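Chapter 6
Shared Spaces and the Cost of Small Things

Chapter outline
Why shared spaces wear out
Fixed costs and use costs
The problem of the last user
Rules, habits and reminders
Measuring use
Case: the Salomico building

Key terms
shared facility, fixed cost, use cost, consumable, last-user problem, default, service level, refill point

The earlier chapters looked at buildings as things that are paid for once and then kept up. We dealt with roofs, boilers, elevators and outside walls. These items are expensive, they last a long time, and most owners have a plan for them. This chapter turns to a part of building management that gets much less attention in training and takes up a large part of a manager's week: the small rooms that everyone uses and that belong to no single tenant or department. Break rooms, copy rooms, mail areas, bike rooms and restrooms are all in this group.

A manager who is new to the job often expects complaints to be about heating and parking. Many of them are. But a tenant who meets a cold office twice each winter may walk into the break room several times a day. Small faults in that room are seen over and over by the same people, and they shape what tenants think of the whole building. A drawer that sticks will be mentioned at lease renewal by someone who has never given a thought to the roof.

Why shared spaces wear out

Shared rooms wear out faster than private ones of the same size. Part of the reason is simple traffic. A private office may have one person going in and out. A break room on the same floor may serve 35 people, and most of them use it within the same two hours. Hinges, faucets and floor coverings are rated for a certain number of cycles, and a shared room gets through those cycles early.

The other part has to do with attention. In a private office the person who sees a loose handle is the person who will have to live with it, and it gets reported. In a shared room each user assumes that the report has already been made. Managers who have kept records of this find that a fault in a private office is usually reported the same day, and that the same fault in a shared room may go a week or more without a single call. By then a loose screw has become a stripped hole, and a job that needed a screwdriver needs a new door.

This is why inspection matters more in shared rooms than anywhere else in the building. A manager can't depend on reports from users. Someone has to walk through, on a set day, with a list.

Fixed costs and use costs

It helps to separate two kinds of cost. Fixed costs are those that stay the same however many people use the room. The cabinets, the sink, the lighting and the share of rent that the floor area represents are all fixed. Use costs rise and fall with traffic. Paper goods, soap, water, trash bags and cleaning hours are use costs.

In most small kitchens the fixed cost is larger over the life of the lease, but the use cost is the one that causes arguments. There are two reasons for this. Fixed costs are set once, by the owner, and then disappear into the rent. Use costs show up every month on an invoice, and the invoice can be compared with the one before it. A jump in paper towels from one month to the next is easy to see, even when the sum is small next to what was spent on the countertop.

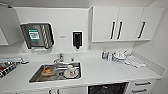
A second point about use costs is that they are linked to one another. If soap runs out, water use often goes up, as people rinse for longer. If towels run out, people take napkins or toilet tissue from the next room, and that room runs out early too. The cost of an empty holder is therefore more than the cost of the missing item. When you study a room's expenses, look at all the consumables together and over at least three months. A single line for a single month will tell you very little.

The choice of product also matters. Folded towels, rolled towels and air dryers each have their own mix of fixed and use costs. A dryer costs more to buy and install and then needs only power and an occasional repair. Towels need a cheap holder and a steady supply. In a kitchen, where people also wipe up spills, a dryer can't fully replace towels, and a building that removes the towels will usually find cloths of unknown age hanging by the sink within a few weeks.

The problem of the last user

Many shared items have to be restored by someone when they run down. The person who empties the coffee pot is expected to start another. The person who takes the last sheet from the copier tray is expected to fill it. In each case the whole effort falls on one user, and all the users after that one get the benefit. This is known as the last-user problem.

It has an odd result. Since the last user pays the full cost, people learn to avoid being last. They leave a thin layer of coffee in the pot, or a few sheets in the tray, or a trash bag pressed down to make room for one more cup. None of these people is acting badly by their own account. Each has left something for the next person. The room as a whole, though, is worse off than if the item had simply run out, as the pot now looks full enough that no one starts a new one.

There are three common ways to deal with the last-user problem. The first is to take the task away from users and give it to staff. The second is to make the task so light that being last costs almost nothing, for example by keeping refills on the shelf directly over the machine. The third is to set a refill point well before empty, so that the job can be done by whoever is there when the mark is reached. Staff service is the most reliable and costs the most. Most buildings use a mix.

Rules, habits and reminders

Printed rules are the cheapest tool a manager has, and the one most often overused. A single sign at eye level is read. A wall of signs is not. If a room already has a notice about dishes, a notice about food labels and a notice about the microwave, a fourth will add very little — and it may lead people to stop seeing the first three.

Defaults do more work than signs. A default is what happens when a user does nothing special. If the recycling bin is closer to the door than the trash bin, more goes into recycling. If mugs are stored beside the sink, more of them get washed. When planning a shared room, go through each action a user will take and ask what the laziest version of it would be. Then arrange the room so that the laziest version does no harm.

Measuring use

Before changing anything, measure. The simplest method is a supply count. Write down what is on the shelf on the first and last day of the month, add what was bought, and work out the difference. A door counter gives a better picture of traffic but says nothing about what people did once they were inside. For most buildings a supply count, a door count for one ordinary week and the cleaning log are enough to set a service level.

Case: the Salomico building

The Salomico building has three floors of office space and one small kitchen on each. The tenants are Caltier on the first floor, McIver on the second and Endum on the third. Under the lease, kitchen supplies were divided equally among the three. In July, Endum asked for a change. It had the smallest staff and believed it was paying for the others.

The manager put a door counter on each kitchen for one ordinary week. The second-floor kitchen recorded 791 entries, by far the highest of the three. The supply count, however, showed that the first floor used the most paper goods. Caltier received visitors all day, and its front desk had been taking towels and cups from the kitchen for use in the lobby.

The manager now had two possible bases for dividing the bill, and they pointed to different tenants. Dividing by entries would move cost to McIver. Dividing by supplies would move it to Caltier. Both would lower the share paid by Endum.

As you read the rest of the chapter, keep this case in mind. Section 6.1 starts with the lease language that made the equal split possible, and the later sections return to the figures as each method of cost sharing is introduced.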